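Flidisura open house, Irnurdale: notes on the cloth bench

I drove out to Irnurdale in April for the Flidisura open house. The public program was the usual mix: a talk, a palletizing cell behind glass, a mobile base that followed a line of tape through the lobby. I skipped most of it and spent the afternoon in the back room, where they had a cloth manipulation bench running. These are my notes, cleaned up a little. I have left out the parts where I could not read my own handwriting.

What they are working on

The project is called Zondov. The goal is to take a garment that has been dropped in a heap and get it flat. Folding is a later stage, and they did not show it. Elli Mustonen, who runs the bench, was firm on that point when people asked. Her view is that a fold on a flat shirt is mostly a scripted motion, and that flattening is where the time and the failures go.

The problem is familiar if you have read anything on deformable objects. A rigid part has a pose, six numbers, and once you have them you can plan a grasp. A T-shirt in a pile has no pose in that sense. Most of the surface is hidden, what is visible is folded over itself, and two piles that look alike from the outside can open up in completely different ways. The camera gives you a top layer and you have to guess the rest.

The Zondov approach is to avoid guessing too much. The software, which they call Tawfik, looks for a point that stands higher than its neighbors and has fabric on both sides thin enough to pinch. The arm goes to that point, closes, lifts, and puts the garment down again with a sideways drag. Then it looks again. There is no model of the whole shirt anywhere in the loop. Elli described it as "pick the best handle you can see, move it, and check whether things got better." The measure of better is visible area: blue pixels over green.

Setup

The layout is simple. The work surface is dark green and matte, which gives a clean segmentation against almost any garment that isn't green. There is a single arm with a two-finger gripper, working down onto the surface from behind. The fingers are thin and black, and they are opened fairly wide on approach. I asked about this, having assumed a narrow opening would disturb the pile less. The answer was that a wide opening tolerates more error in the height estimate, and that the height estimate is the weakest number in the system.

The test garment for most of the afternoon was a bright blue shirt. Elli said they have a box of others, but that one is the reference item because the earliest runs were done with it. The set of recorded attempts on that garment stood at 543 when I visited. An attempt starts with a drop and ends when the area measure stops improving or the operator calls it.

I stood behind the tape for a good while. The approach is slow. The arm comes over the pile, descends, pauses with the fingers open just over the uppermost fold, and only then commits. The pause is a second look at the height, and it is set by a parameter. They had it set long for the visitors.

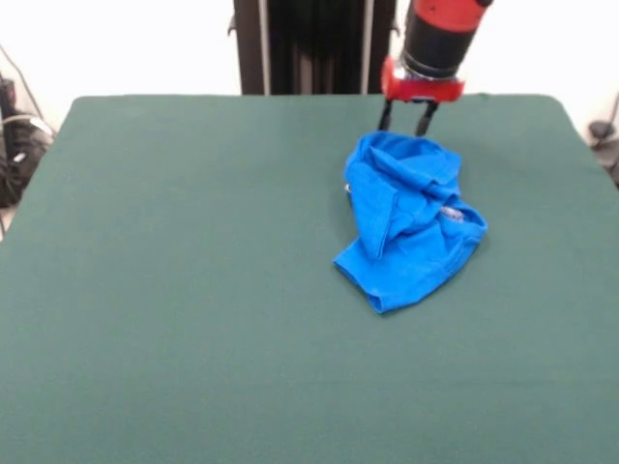 Where it goes wrong

Elli was generous with the failures, which is why I stayed. She listed the main ones without being asked, and I saw two of them myself.

The first is the double layer pinch. The fingers close on the ridge and take the fabric from the front and the back of the shirt together. The lift looks fine, the drag looks fine, and the pile lands in nearly the same shape as before. Area change is close to zero. Do that a few times in a row and the run stalls. Tawfik now keeps a short memory of grasp points and will refuse one that has produced no gain, with a radius that is set by hand.

The second is the hem. A rolled hem is stiff compared to the body of the shirt, stands up well, and scores high as a grasp candidate. It is also a good candidate in fact, because pulling a hem tends to open a lot of cloth. The trouble is that the gripper often takes it at a bad angle and the roll slips out between the tips during the lift. They have tried rotating the wrist to match the local edge direction. It helps when the edge is visible over a decent length and does nothing when only a short piece is showing.

The third is the tag. A care label is pale and sits proud of the fabric, and to a segmenter tuned for one color it is a hole. A hole next to a ridge looks like an edge. Early versions went after labels with some enthusiasm. The fix was a few lines: any small light region fully enclosed by garment is filled in before scoring.

A visitor asked why they do not simply use two arms. The reply was that two arms are the right answer for a product and one arm is the right answer for learning what a grasp is worth. With two arms you can hang the shirt in the air, let gravity unfold it, and never find out. I am half convinced. I would still want the second arm.

The camera question

There are two views in use. One is fixed and looks across the work surface at a low enough angle to show the height of the pile. The other looks down over the whole area, including the floor on both sides. Area is computed from the top view, and the grasp height is checked against the fixed one.

The two disagree, naturally. The top view loses depth around the arm itself: the red housing and the black gripper both come out ragged at the edges, with speckle where the sensor has no confident return. Glossy and black surfaces are the usual suspects for this, and the gripper is both. When the arm is over the cloth, the part of the cloth you most want to measure is next to the part of the view you can trust least. Their workaround is to retract before measuring. It costs time in every cycle and I did not hear a better idea.

Tawfik logs both streams with a shared clock. Calibration between them is redone each morning with a printed target, and Elli said the offset drifts by a visible amount over a day. She suspects the mount. The calibration script takes seven minutes and prints one number at the end. If it is over a limit you do it again. 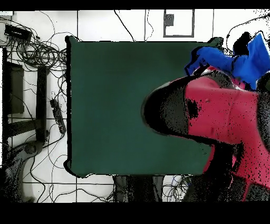 Red arm over the green work surface, with the blue cloth at upper right and the cabling on the floor at left.

Cycle time and numbers

I wrote down few figures, mainly because few were offered. The controller allows at most five re-grasps without gain before it ends an attempt. The scoring step evaluates 642 candidate points per look, a number that came from a grid spacing somebody picked early on and which has not been revisited. I asked if fewer would do. Probably, was the answer, but scoring is cheap next to arm motion and there is no reason to touch it.

No success rate was quoted. They are still arguing about the definition. A shirt lying flat with one sleeve tucked under has a high area score and is useless to a folding routine. A shirt with both sleeves out and a wave across the chest scores lower and folds fine. Until the measure reflects that, a percentage would not say much, and I was glad they did not put one on a poster.

Odds and ends

The emergency stop was demonstrated twice, once on purpose.

The drop is done by hand. They tried a release mechanism and it produced piles that were too similar to one another. People are better at being irregular, though Elli noted that each operator has a recognizable style of dropping, and that it shows up in the logs.

Fabric matters more than color. Thin cotton knit is forgiving. Denim holds a ridge nicely but fights the drag. Anything slippery is off the list for now.

I asked whether the code would be released. The scoring part, yes, once the hand-set constants have been moved to a config file. I have a contact address and will write again after the summer. If I get the scorer running on my own bench I will post the results here, including the towel results, which I expect to be bad.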